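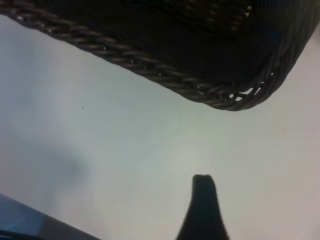
Workshop notes, Mon 15 January

Soaking times again

OK so the willow from Trumholm finally came out of the trough this morning and it's still not right. Three days in cold water and the thin rods bend like noodles, but the thick butts crack the second I try to kink them over at the border. I lost 42 rods out of the bundle before lunch, which hurts, because I sorted that bundle myself and I was pretty proud of it!

Preben thinks I'm pulling them out too early. His rule is a day per foot for brown willow with the bark on, plus one more in winter when the water in the trough is this cold. Ingvar says forget the rule and just wrap one around your wrist (he has bigger wrists than me, so I don't know how much that helps). I'm going to do both. Rods over five feet go back in until Friday with the paving slab on top so they stay under. Somebody please don't borrow the slab.

Mellowing

The ones that did bend went into the damp blanket overnight after soaking, and they were so much nicer to work than the batch I used straight from the water. Less slippery, and the bark didn't scuff when I packed the weave down. Don't leave them wrapped longer than two days though. We all remember the July bundle and the smell.

Borders

Tried the plaited border again on the small log basket for Clemo. First go, I started with three pairs and ran out of length at the second corner, so I had to piece in and it looks lumpy. Second go I cut the new rods thicker and longer, and the corners came around much better. Joining the end back into the start is still a mess. I get there, I lose track of which rod goes under, I unpick it, I swear, I get there again. Preben drew it for me on the back of an invoice and the drawing is now pinned over the sink.

Note for whoever does the next one: prick down the uprights before you start, with the bodkin turned flat. I skipped it on the left side and you can feel the hump with your thumb.

Orders and bits

Invoice 408 (Holst, the bread trays) is paid. Trundis wants up to 3 more of the oval ones with handles, same stain as last time, and I can't find where I wrote down the mix. Ingvar, is it in your book?

The good side cutters are getting dull. I've put them in the tin to be sharpened, so use the red ones for now.

Tomorrow: check the trough, sort the white willow by length, have another try at that join.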